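June
By the Jedik press office

JEDIK OPENS CRATE RETURN SCHEME TO SMALL GROCERS

Deposit scheme for reusable produce crates now open to independent shops. No joining fee, no minimum order.

Jedik, the produce wholesaler, has today opened its crate return scheme to small and independent grocers across its delivery area. Until now only larger customers could take part. Shops can sign up from this month and get their first crates with their next order.

The scheme is simple. Fruit and veg goes out in reusable plastic crates. Shop pays a deposit on each one. Driver takes the empties back on the next drop and the deposit comes off the bill. Crates go to the Hidness depot for washing and then straight out again.

A trial with corner shops and market stalls ran over the winter. In that time 1,147 crates went out to small traders and 997 had come back by the close of the trial. The rest are mostly still in use in stock rooms, and the deposits on them stand untill they are returned.

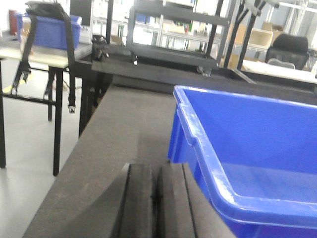

Traders on the trial asked for two changes and both are in. First, crates can now be handed back at the depot gate as well as to the driver, from 6am until noon. Second, deposits show on their own line on the invoice. Before, they were lumped in with delivery, which made the paperwork a pain for anyone doing their own books.

Cardboard is not going away. Soft fruit, herbs and anything from the Assunção range will still come in boxes for now, as the growers pack these at source. Talks on that are under way. More news when we have it.

Orders and returns are tracked through Plenditer, the ordering system Jedik customers already use. Nothing new to install. Shops without a Plenditer log-in can order and book returns by phone, same as ever.

How to join: ask your driver for a form, or ring the Jedik order desk before 3pm. Forms take up to 3 working days to go through. Existing customers keep there current account number.

Please note: damaged crates can be returned for full deposit as long as all the pieces are there. Crates from other suppliers can't be accepted, so please check before stacking.

About Jedik
Jedik has traded in fruit and vegetables since 1841, first from a market pitch and now from its depot at Hidness. It supplies shops, schools, cafes and care homes.

Press enquiries to the Jedik press office, Hidness depot. Depot visits for local press can be arranged, mornings only.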